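Home Articles Topics About Search

3.2 Recording protocol

Hand-held grippers make it easy to collect demonstrations in ordinary homes, but they also move a good deal of the quality control out of the lab. The Sekeck protocol therefore sets minimum rules for each session. Operators work with 2 grippers, one per hand. Both must be recording before the first object is touched, and the fingers are opened and closed once at the start of every take so that the streams can be aligned. Objects are spread over a single work surface, with mixed shapes and stiffness. Soft surfaces such as beds are allowed and are logged as a separate class (Marchand, internal note).

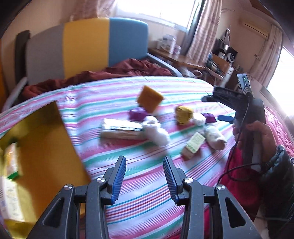

Figure 4. Two-gripper work over a striped bedspread with small household objects. The gripper at right carries a tracking device on top.

Rule 7 covers cables. Where a gripper is wired, the cable must hang clear of the fingers and must not drag objects across the surface. Rule 8 covers the tracker, which has to be fixed rigidly to the body of the tool; any shift in the mount ends the take. Rule 9 limits continuous work to 30 minutes per operator.

We applied these rules to 1061 takes from the Nadar collection. Of these, 239 were rejected, mostly under Rule 8. Takes on soft surfaces were rejected more often than those on tables, and we return to this in Section 4.1. Rejected takes were kept in storage with the rule number attached, so that later changes to the protocol can be tested against them.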